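Kit tips – getting the mud out

Murkside RFC, players and parents page. Updated March 2020

Right, been asked for this again so am putting it all in one place. Most of it is from Nighat Baloch who did the first team wash for 16 seasons, rest is mine. Pitch two is clay, hence the state of everyone.

At the ground
Boots off outside. Bang soles together, then stiff brush, then a damp cloth. No hosing – soaks the lining and they stink by training. Newspaper stuffed in, change it after an hour if you can. Not on the radiator!! Glue goes and the sole peels off at the toe.

Studs
Take them out once a month or they'll seize. Smear of vaseline on the thread before they go back. If one's already stuck, warm water on the sole plate for ten minutes, then the key, slowly. Rounded off ones – pliers, and a rag so you don't chew the plate up.

Shirts
Let the mud DRY. Rub it while wet and you just push it in. Knock off what you can over the grass, then cold soak in a bucket, collar and cuffs scrubbed with plain green soap. Blood is cold water and salt, never hot.

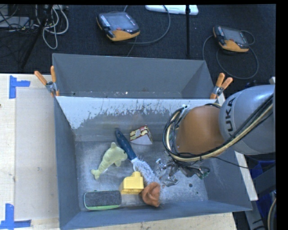

Then wash at 30, inside out so the numbers dont crack. Half the powder you think. No fabric softener on anything stretchy, it clogs the material and the sweat smell never leaves. Small cup of white vinegar in the drawer instead.

White shorts
Bicarb paste on the grass stains, leave it an hour, old toothbrush. Second go if needed. After that they're training shorts, give up.

Gumshields
Cold water and a dab of toothpaste. Hot water warps them, Dagim's came out like a prawn. Box needs washing too, and leave the lid open overnight.

Scrum caps and pads
Hand wash only. Squeeze in a towel, don't wring. Dry flat, out of the sun – the foam goes crispy.

Kit bag
Empty it the same night. Yes, really. Tip out the grit, wipe round with diluted vinegar, hang it upside down off teh back door. Tape off the floor of it as well please, it blocks my filter when it's my turn.

Spare studs and keys from Babar Janjua in the clubhouse before kick off. Bring your own bucket.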